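Ollon 48 Countertop Water Filter

Item no. ON-118
Made by Nadar, Imcombe

The Ollon 48 connects to a standard kitchen faucet and filters cold tap water through a carbon block cartridge. No drilling is needed. The diverter valve screws on in place of the faucet aerator and switches between filtered and unfiltered water with a quarter turn.

Flush a new cartridge for four minutes before first use. Gray water during the flush is carbon dust and is harmless. Do not run hot water through the unit - it shortens cartridge life and can warp the seal.

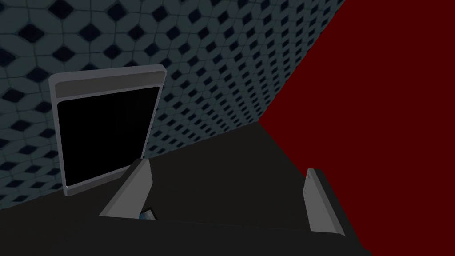 Replacement cartridges are sold singly or in packs of four. Cartridges from the older Mondthorpe housing do not fit, as the thread is different. Hand-tighten only.

Specifications
Height: 17 in
Hose length: 48 in
Maximum water temperature: 118 °F
Adapters included: 4
Housing color: white

Not for use with pull-out spray faucets. Not for use on well water without prior treatment.

Questions about fit: contact Inger Hjaltadóttir in parts and service, and include the faucet model.

Page updated 3/31/26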